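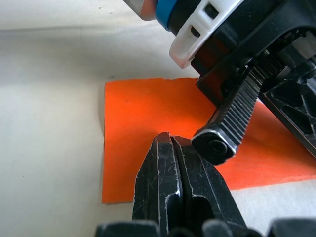

Page last modified: June, by K. Tautahi

4.2 Folding task

The paper-folding task was set by the robotics club at Werkcombe as its final project. Students guided the arms by hand through each fold, and Nikau Donnelly kept the log. We kept 200 runs for training and held back 23 for testing.
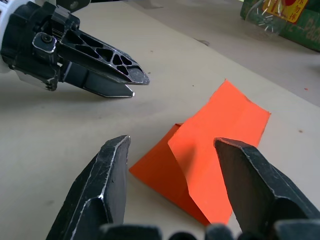
Figure 3. Folded orange paper between the fingers of one gripper, with a second gripper to the left.

Creasing took up most of the club's time. A run was marked as failed if the flap sprang open once the fingers had let go. Donnelly and Stubbs scored the test runs separately.

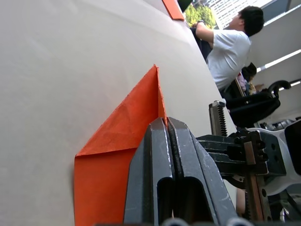
Where their scores differed, Ibarra watched the recording and decided. The scoring sheet is given in Appendix B.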